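Categoria: Automação > Percepção e planejamento

Calibração por grade no Volness: o que muda na versão de abril

O módulo de percepção do Volness passa a estimar a pose da câmera fixa em relação à base do robô a partir das linhas da bancada. Até a versão anterior, o procedimento exigia uma placa de calibração apoiada em várias posições e um operador para confirmar cada captura. Agora o detector ajusta retas às faixas de fita, calcula os cruzamentos e resolve a homografia do plano. A distância entre linhas é lida do arquivo de configuração da célula e precisa ser medida na bancada, no eixo da fita.

A validação interna usou 2286 quadros, dos quais 518 foram separados para teste. Em 47 quadros do conjunto de teste o ajuste foi rejeitado pelo critério de resíduo, quase sempre por oclusão de um cruzamento. Nesses casos o módulo mantém a última pose válida e grava um aviso no log. Não há interpolação entre poses.

O planejador Zarei consome a mesma grade. Cada célula recebe um índice e um estado (livre, ocupada, desconhecida), e as regiões de coleta e depósito são declaradas por índice, sem coordenadas absolutas. Um objeto sobre uma linha ocupa as duas células vizinhas. O comportamento é conservador e reduz o espaço disponível perto de suportes de arame, cuja segmentação continua ruim: o contorno sai fragmentado e a nuvem de pontos tem falhas. Por enquanto, recomenda-se cadastrar esses suportes como obstáculo estático, com caixa envolvente manual.

Bandejas claras de borda baixa também pedem atenção. O limiar de altura padrão as confunde com o plano da mesa; o parâmetro min_height deve ser reduzido para 2 mm na célula correspondente.

Quem usa o conector Kunden precisa regenerar os arquivos de cena, pois o formato antigo não guarda os índices. O script de conversão acompanha o pacote e não altera os originais. A verificação de colisão com a base do robô não mudou.

Última atualização: 28 de novembro de 2023

Contato | © Omitz | Voltar ao topo
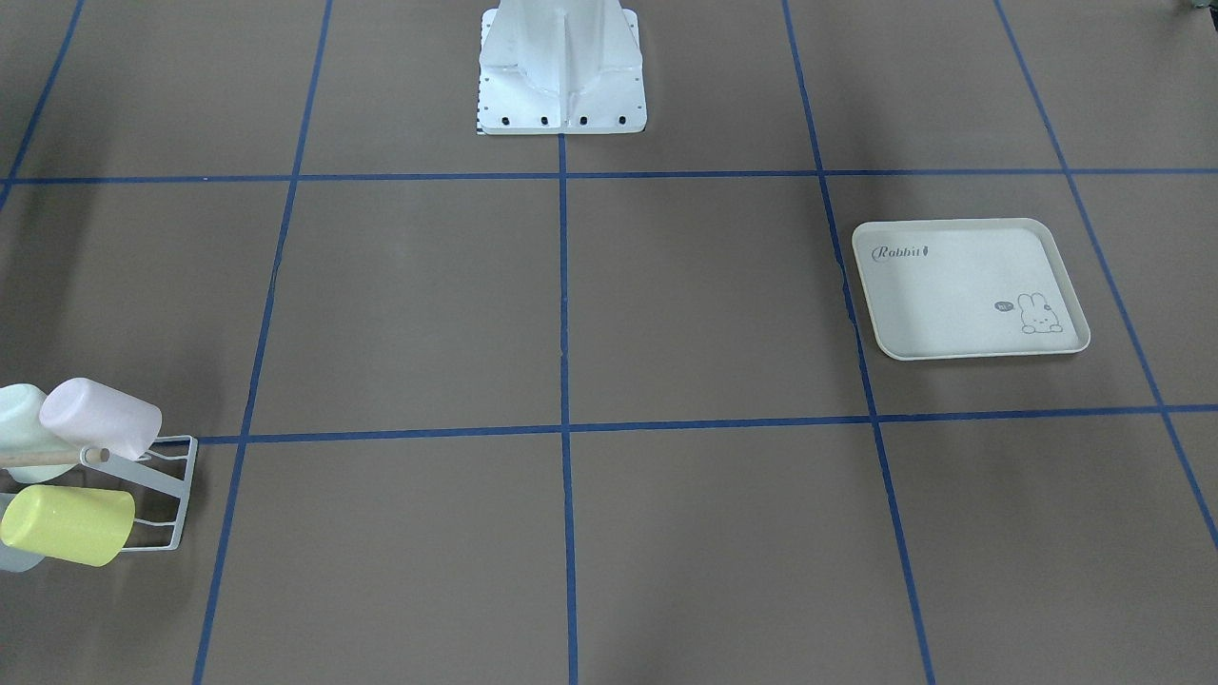

Bancada com grade de fita azul, base do robô, escorredor com copos e bandeja.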